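Godorar Wall Drying Rack – Set-Up Guide
Section 2: Mounting, Loading and First Use
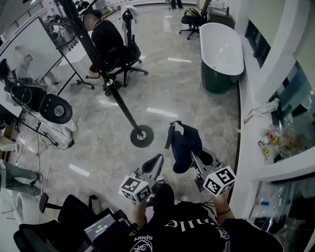 Arley Home Products – Product Support, Laundry and Storage

January 2019

Read this section through before you drill. It applies to the Godorar rack in both the short and the long version. The short rack has one folding arm on each side and the long rack has an extra arm in the middle. If you have the ceiling version, use the separate sheet in the box.

What you need

A drill with a bit to suit your wall
A level
A pencil and tape measure
A cross-head screwdriver
Wall plugs, if you are fixing to brick or block

The screws in the bag are for wood studs. They will not hold in drywall alone. If you are not sure what is behind the wall, check with a stud finder first.

Choosing the place

Leave at least 100 cm of clear wall below the rack for shirts and other short garments. Coats, dresses and bed sheets need more, and 200 cm from the rail to the floor is the best height if everyone in the home can reach it. Stay clear of heaters, open flames and light fixtures. The rack can go above a bathtub, but keep it away from the direct spray of a shower.

CAUTION: Check for pipes and electric cables before drilling. Do not drill directly above or below an outlet or switch.

Mounting the rail

1. Hold the back rail against the wall with the arrow pointing up. Use the level and mark the two outer holes.
2. Take the rail down and drill the holes. Push in the wall plugs if you are using them.
3. Put the rail back and drive both screws in until they are snug. Leave a quarter turn of play.
4. Check the level again. Small errors can be corrected now by sliding the rail on its slots.
5. Tighten both screws fully, then mark, drill and fix the center hole.
6. Press the end caps on. They are marked L and R on the inside.

Note: On plaster walls, drill slowly and without hammer action. A strip of masking tape over the mark helps to stop chipping.

Fitting the arms

7. Open each arm to a right angle and hook it over the rail.
8. Slide it along until it drops into the notch. You should hear a click.
9. Fit the locking pin from below. The pin is the same for every arm.
10. Thread the bars through the arms, starting with the one nearest the wall, and turn each bar until it stops.

Fold the rack flat and open it again before hanging anything. If an arm sticks halfway, take out the pin, reseat the arm and try once more. Do not oil the hinge – oil will drip and mark your clothes.

Loading

Spread the weight along the bars and put the heaviest pieces closest to the wall. Close zippers and fasten clips before hanging so they don't catch on the bars. Dark fabrics should be dried inside out if the rack gets strong sun. Garments with straps can be hung by the straps only when the care label allows it. Knitwear should lie flat across several bars.

CAUTION: Do not hang from the rack or let children swing on it. Do not use it as a shelf or a towel warmer.

Adding a second rack

Two racks can be mounted one above the other. Use the Grivby spacer plate (part 2745, sold separately) and leave enough room to fold the lower rack without touching the upper one. The older Quintero brackets look similar but have a different hole pattern and will not fit.

Care

Wipe the bars with a damp cloth and dry them. Avoid bleach and scouring powder. Check the wall screws a week after mounting and again every few months, more often in a damp room. Any bar with a chipped coating should be replaced, as bare metal can leave rust marks on light fabric.

Changes since the November edition: steps 3 to 5 are in a new order, and the note on plaster walls has been added.

Text checked by Nia Pugh, Product Support. For missing parts, have the number on the underside of the back rail ready when you contact us.

Continue to Section 3: Folding, Removal and Spare Parts.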